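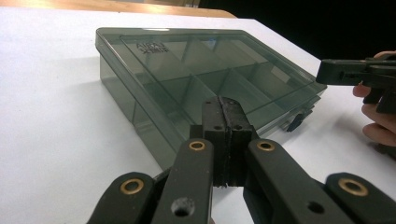

贝尔纳多·恩里克斯接手阿克利的遗物清点工作时，交接单上只有一行字：零件，131件，待归格。阿克利生前修了30年钟表，替马武斯钟表行做外包，所有零件都散装在信封里，信封上写着缩写，没有索引。恩里克斯把分格盒斜放在白色台面上，盖子合着。盒体为半透明烟灰色塑料，隔着盖子可以看清内部的隔板，一道纵向，若干道横向，各格看上去都是空的。他先不开盖，在纸上画出格位草图，给每格编了号，再对照信封逐一登记。

登记规则如下。同一机芯的零件归入同一格；无法判断机芯的，按直径归类；直径也无法测量的，留在原信封内，另行说明。螺丝不与齿轮混放。游丝单独装袋。

第一晚处理了7个信封，全部是翁达牌座钟的擒纵轮和夹板螺丝。第二晚处理到一个没有缩写的信封，封口用蜡封过，又被人裁开，再用胶带粘上。里面是一张折了两折的收据，开给马塞多，项目栏写着“修理，免费”，金额栏画了一道横线。日期为2023年4月25日。

恩里克斯查了账本。马塞多的名字出现过4次，每次都是同一只座钟，每次故障都写“走慢”，每次都没有收费。最后一次之后没有取件记录。他又查了架子，座钟在最下层，外面裹着一条毛巾。上弦，置平，听了一刻钟，走时均匀。用校表仪测了三个位置，误差都在允许范围内。

他把这一结果写进清单的备注栏：机芯无故障，历次送修原因不明。写完后停了一会儿，把“不明”两个字划掉，没有补上别的。

收据不属于零件，规则里没有对应的条款。他翻到规则页，在末尾加了一条：纸质物品，视同无法测量，留在原信封内。随后回到台前开盖。

打开方法
盖子向后翻开，平放在台面上。前侧的两个黑色卡扣保持松开，直到全部归格完毕。

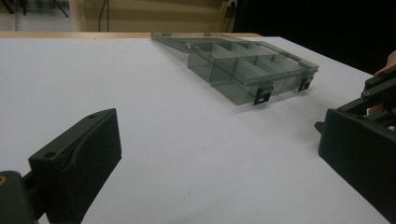

归格记录
第一排，从左端起：擒纵轮，夹板螺丝，擒纵叉。第二排，从左端起：发条钩，指针，指针垫片。其余格位待定。

马塞多的信封放不进任何一格。恩里克斯量过，对折可以，但收据上会多出一道折痕。他没有折，把信封压在座钟底下，在登记簿上写了存放位置，然后给账本上的号码打了电话。接电话的是一位老太太。他报了钟表行的名字，说钟修好了，可以来取。

对方问，阿克利先生这次怎么说。

他看了一眼备注栏，答道：走慢，已调。

老太太说那她下午过来，又问要不要付钱。恩里克斯说不用，挂断后在金额栏里画了一道横线。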